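Home | Kitchen | Workshop | Software Tips | Contact

Workshop tips: tidying a desk in simulation first

If you are teaching an arm to clear a desk, get the software right on a simulated table before you go near the real one. These are the habits we have settled on at the Nondevton workshop, using the Flornitz planner.

Name every object in the scene file by what it is. "pen" and "mug" are easy to search for in a log; "obj_2" is a nuisance.

Give trays a proper collision shape. A plain box fills in the hollow, and the planner will then refuse to put anything inside. Split the rim and the floor into separate pieces.

Keep the random seed in the log. Ours is 2828 for every first run, so a fault can be played back the next day. 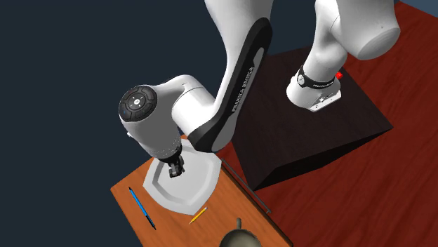

Set a hover height above the tray and make the arm stop there before it goes down. We use 5 cm. Check the wrist as well as the fingers at this point -- the housing is much wider than the gripper and will find the rim first.

Thin things such as pencils are hard for the depth step. Turn the smoothing down to 2 or they melt into the table. If the grasp angle still flips from one run to the next, take it from the long side of the outline.

Treat a mug handle as its own part. The Baptista grasp tool does this if you tick "split handles", though the setting is lost when you save under a new name.

Change the light and the table colour between runs. A detector that has only met one wood grain will let you down.

Save the scene before updating anything. The January update to Ilgate reset all our joint speed limits -- keep a copy of that file somewhere else.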